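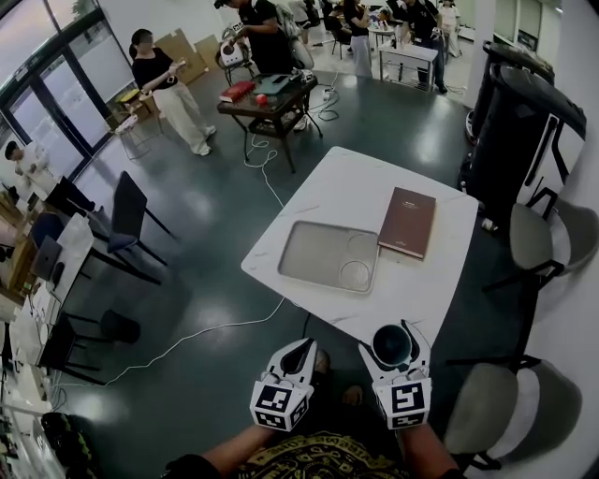 Two hand-held grippers, one in each hand. The white cubes on them have black marker patterns on their sides.

How Do You Teach a Robot to Clear a Table?

Kidinix Explains: Science and Machines
Reading level: ages 8 to 12

Think about how you learned to tie your shoes. Somebody probably showed you. You watched, you tried it, and the laces fell apart. Then you watched again. After enough tries your fingers knew what to do.

Robots can learn by being shown things, too. Scientists call this learning from demonstration. A demonstration is when you do a job so that someone else can see how it goes.

What is a gripper?

A gripper is a robot's hand. Most grippers are much simpler than your hand. You have four fingers and a thumb on each hand, and they bend in many places. A lot of grippers have just two fingers. The fingers move together to hold something and move apart to let go.

Two fingers can do more than you might expect. Try it yourself. Use only your thumb and one finger to pick up a pencil, then a book, then a spoon. The pencil is easy. The book is harder, and you may need to grab it by the edge.

Usually a gripper is attached to the end of a robot arm. The ones in the picture are held by a person. One has a round black part on top that looks like a lens.

Why would a person hold a robot's hand?

Suppose you want a robot to put a notebook on a tray. You could write a computer program that lists each movement. Move forward this far. Close the fingers. Lift this high. Move left. Open the fingers.

A program like that works well if the notebook is always in exactly the same place. Factories use programs like this all the time, and the robots there may do the same movement all day long. But on a table at home, the notebook might be close to you or far away. It might be straight or crooked. If the robot only follows a list, it closes its fingers on air.

Another way is to show the robot many examples and let it find the pattern. The question is how to show it. A video of a person's bare hands doesn't help as much as you might think. Your hands are shaped differently from the robot's hands, so the robot can't copy them exactly.

When a person works with grippers, that problem gets smaller. Whatever the person does, they do it with two stiff fingers, the same kind the robot has. If the person can slide the fingers under the cover of a book, a robot with matching fingers has a good chance of doing it the same way.

What are the black-and-white patterns for?

You may have seen square codes on posters that a phone can scan. The patterns on the cubes belong to the same big family. Each one is a square with black and white shapes inside, and each one is different from the others.

A computer can find these squares in a video very easily. It knows how big the square really is. If the square looks small, it must be far away. If it looks squashed on one side, it must be tilted. From this the computer works out where the gripper is and which way it is turned.

Why put them on a cube? A flat sticker can only be seen from the front. When you turn your wrist, the sticker turns away. A cube has several faces, so there is a better chance that one of them can be seen.

The computer does this over and over while the person works. At the end it has a long list of positions, a bit like a flip book of where each hand went. Scientists call this kind of recording data.

The Plastow table test

A research group in Plastow wanted to find out how many demonstrations a robot needs before it can clear a small table. They named their project Hemum. The robot they used has two arms, and they call it Moon.

The job was to pick up whatever was on the table and put it on a tray. That sounds simple. But think about the steps hidden inside it. The robot has to find the object. It has to choose which hand to use. Big objects may need both hands. It has to lift the object without knocking over anything else, and it has to let go at the right moment.

First, people did the job with hand-held grippers. They made 175 demonstrations in all. They moved the tray to a new spot between turns, and they changed the objects. Sometimes they dropped something by mistake and picked it up again. The researchers kept some of those recordings, so that Moon would have examples of what to do after a mistake.

Then it was time for the computer to learn. The researchers did this two times, so they could compare.

The first time, they gave the computer only 50 demonstrations. Moon then tried to clear the table 100 times. It finished the job in fewer than half of its tries. Often it reached for the right object but closed its fingers too soon.

The second time, they gave it all 175 demonstrations. Moon tried 100 times again. This time it finished in more than three-quarters of its tries.

So more examples helped. The researchers expected that. What they wanted to know next was whether the kind of example matters.

Same table or different tables?

In the next part of the test, the group made two new sets of recordings. Each set had 50 demonstrations, so neither set was bigger.

In the first set, every demonstration was done at one table in one room.

In the second set, the demonstrations were spread over 20 different tables. Some tables were dark and some were light. Some stood by a window and some stood under a lamp.

Then Moon was taken to a table it had no recordings of at all. When it had learned from only one table, it had a lot of trouble there. Sometimes it stopped with its arms in the air. When it had learned from 20 tables, it did much better, even though the number of demonstrations was the same.

You can think of it like learning to catch a ball. If one friend always throws the ball to you in the same way, you get very good at that throw. If many friends throw it in different ways, it takes longer to feel good at it, but you are ready for a new friend.

This is one reason hand-held grippers are useful. They are easier to carry than a whole robot. You can take them to a kitchen, a classroom, or an office and record there.

What is still hard?

Moon does not know what a notebook is. It can't read one and doesn't know that you write in it. It has found a pattern between what its cameras pick up and how its hands should move. If the object is very different from anything in the recordings, the pattern may not work.

Soft things are hard. A towel changes shape each time you touch it. Shiny things can be hard too, because reflections change when the light changes.

Feeling is another problem. When you pick up a paper cup, your skin tells you how hard you are squeezing. The grippers in the Hemum project did not record that. Moon crushed several paper cups in August, and the group took cups off the list of objects until they could add a way to measure the squeeze.

Speed is a problem as well. A person can clear a small table in a few seconds. Moon takes much longer and often waits a moment before it moves.

Try it at home: be the gripper

You need:
Two pairs of kitchen tongs (ask first)
A tray or a baking pan
A book, a sock, a plastic cup, and a spoon
A friend

Put the tray on the table and spread the objects out next to it. Hold one pair of tongs in each hand. Move everything onto the tray using only the tongs.

Now do it again, but put the objects in different places. Which one was the hardest? Did you need both hands for any of them? Did you change the way you held the book?

For the last round, let your friend be the robot. Your friend closes their eyes and holds the tongs. You give directions using words only. Write down the directions that worked and the ones that didn't. When you are done, count how many directions it took to move one spoon.

Words to know

Data: information that has been collected and saved, such as numbers, pictures, or positions.
Demonstration: doing a job so that a person or a machine can learn how it goes.
Gripper: the part of a robot that holds things.
Marker: a pattern that a computer can easily find in a picture.
Program: a set of instructions for a computer.

More from Kidinix Explains
Why do robots fall over?
How does a computer tell a cat from a dog?
What is inside an electric motor?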